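Burger Bench: Frequently Asked Questions
Last updated 3 November 2022

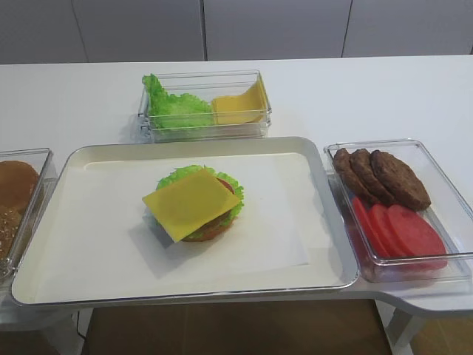 What is the Burger Bench?

It is a tabletop robot setup that stacks a hamburger from separate ingredients. It was put together at the Clornthorpe shared workshop, on one of the white tables along the cabinet wall. The arm was built at home from a Pretard kit and moved to the workshop in August, when it got too big for a kitchen counter. These are the questions that come in most often, by e-mail and from people walking past.

Does it cook anything?

No. It only picks up and places. There is no heat source anywhere in the build and no plan to add one. If you want a robot that grills, this is the wrong page.

Why a hamburger?

The layers are all different. A bun is tall and light, a patty is heavy and rough, a cheese slice is thin and flat, and lettuce has no fixed shape. An arm that handles one of them well will usually fail on the next. Stacking blocks got boring after the first two weeks.

The order also matters. You can see at a glance whether a layer is missing or has gone on crooked.

What order does it stack in?

Bottom bun, patty, tomato, lettuce, cheese, top bun. Some people want the cheese directly on the patty. That is a matter of taste, and the order is a plain list in the settings file, so change it if you like. Cheese near the top suits this build because the overhead camera finds a flat yellow square more easily than a heap of leaves. The stack is checked at that point, before the top bun goes on and hides everything.

How straight does the cheese have to be?

It doesn't. A slice turned at an angle to the tray counts as placed as long as it sits over the patty. An early version of the check wanted the slice square to the tray and rejected stacks that anybody would have called fine.

What are the containers?

Clear glass dishes, rectangular, with straight walls. The lettuce and cheese share the one behind the tray, the patties and tomato slices share the one on the right, and the buns are on the left. Glass was chosen because it is heavy enough to stay put when the gripper bumps a wall, and it was already in the cupboard.

The drawback is reflections. Red from the tomato shows up in the walls of the dish, and the color filter used to read that as a slice. The fix was to ignore a narrow strip along each wall. If you are buying dishes for your own build, plain white plastic would save you some trouble.

Why is there paper in the tray?

It marks the build area and makes cleanup quick. The tray itself is smooth, and a bun slides on it when the patty lands off center. On paper it slides less. Any plain white sheet will do. Leave a margin on all sides so it lies flat and doesn't ride up on the rim.

Do the ingredients have to be laid out a certain way?

Somewhat. Patties and tomato slices go in overlapping rows, so that one piece is always fully on top and the arm takes that one first. Cheese leans against the wall of its dish with a corner up, which gives the fingers something to get hold of. A stack of cheese lying flat defeated the gripper nearly every time.

Lettuce gets no special treatment. Leaves that stick up above the edge of the dish are the easiest to grab.

What does it take to build one?

The total came to 252 dollars, not counting the table, the dishes or the laptop. Most of that was the Pretard kit. The rest went on a webcam, a power supply, a clamp and replacement finger pads. You will also need a screwdriver set, a soldering iron for the gripper leads, and access to a 3D printer for the camera bracket.

Allow a few weekends. The arm goes together in one. Calibration takes the rest.

Can I use a different arm?

Yes, with some work. The Mizuno desktop arm has been tried and runs from the same code after the joint limits are changed. Its reach is a little short for the dish on the far side, so everything has to move in closer. Whatever you use, it should hold the weight of a patty at full stretch without sagging. Test that before you mount anything.

What software does it run?

A set of Python scripts called Nanditwood. One script finds the ingredients, one plans the moves, and one talks to the motors. There is no learning involved in the version described here. Positions come from the camera and the grip width for each ingredient is typed in by hand. A learned version is in progress and will get its own page when it works.

How long does a burger take?

With everything laid out properly, 3 minutes. Lettuce is the slowest part - the arm often needs a second try at it.

How reliable is it?

In the last logged session it finished 67 stacks before a motor got warm and the run was stopped. Of those, 20 needed a hand at some point, mostly to free a leaf or separate two cheese slices. Buns and patties are close to trouble-free. Tomato is fine when the slices are even.

The camera can't find my ingredients. What should I check?

Check the lighting first. A lamp directly over the dishes puts glare on the glass. Move it off to one side, and put up with a soft shadow next to the stack. Then rerun the color setup with your own table in view. A white table and pale background make this much easier. On a brown workbench, patties and buns are hard to separate from the surface, so lay down a white board.

If it still fails, make sure nobody has nudged the camera. This is the usual answer at Clornthorpe, where the bench is shared.

Where on the table should the dishes go?

Mark their places with small bits of tape and put them back in the same spots each time. Our table has a rounded section sticking out on the right, and the patty dish stands there so that the arm doesn't have to fold back on itself. On a straight table, turn the whole layout a little toward the arm.

Is it safe to have around people?

Keep hands out of the tray area while it is moving. The motors are small, but a pinched finger hurts. Wire a stop switch into the power line and put it where you can reach it from your chair. The software stop is not enough, since a crashed script can't stop anything.

Can I come and see it?

Yes, during open hours at the workshop. E-mail first - the bench is sometimes booked for other work, and the arm goes back on its shelf.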